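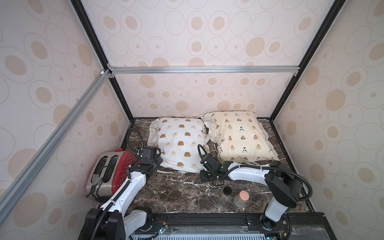
The owner of the Corka bedding shop in Ellstead has sold pillows for most of her working life, and she doesn't think much of the advice that gets printed about them.

"Replace every 2 years, they tell you," she says. "Who's they? Go and look. It's people who sell pillows. I sell pillows, and I wouldn't say it."

I ask about thread count. She makes a face.

"Past 300 I can't feel it, and I handle the stuff all day. They twist thin threads together and count each one."
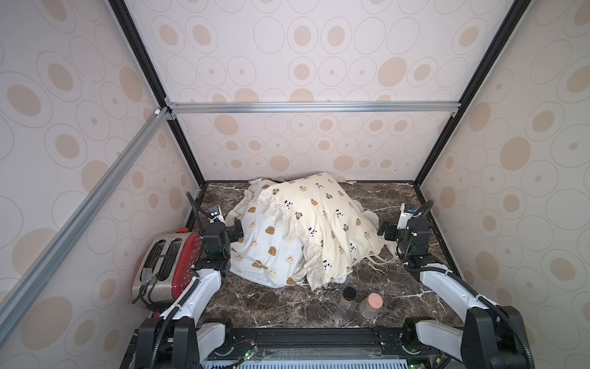

Bedding against a pattern of beige circles.

Her supplier, Özkan, once sent her a brochure promising deeper sleep from a new filling. She asked for the study behind it. "I got another brochure," she says.

So what should people spend? She won't be pinned down, though she has seen a $50 pillow outlast far grander ones.

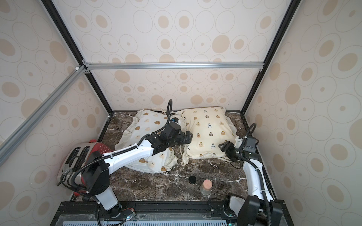

Kids' bedding annoys her most. Parents come in worried about neck support for a four-year-old because of something they read on Puvuvness, a sleep site she checks on Friday mornings, mainly to argue with it.

"The child wants the one with the animals on it. Fine. Can you wash it? Is it flat enough? Buy it." 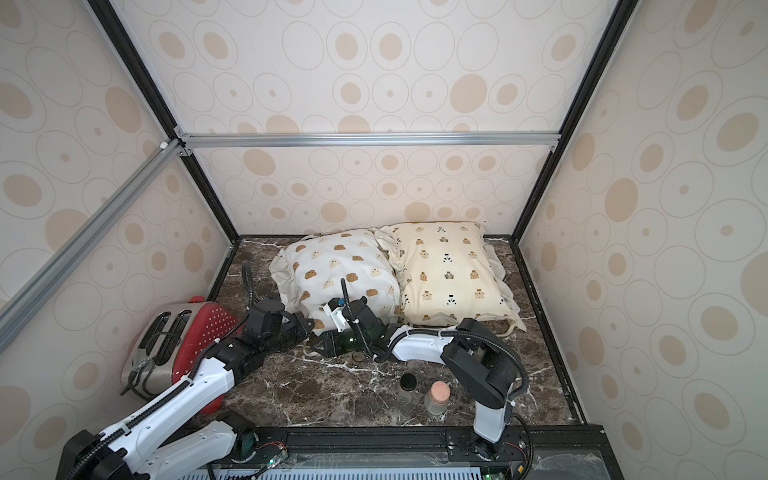 I mention that my own pillow is old and lumpy. She asks whether my neck hurts. It doesn't.

"Then what are you asking me for?" she says, and goes to answer the phone.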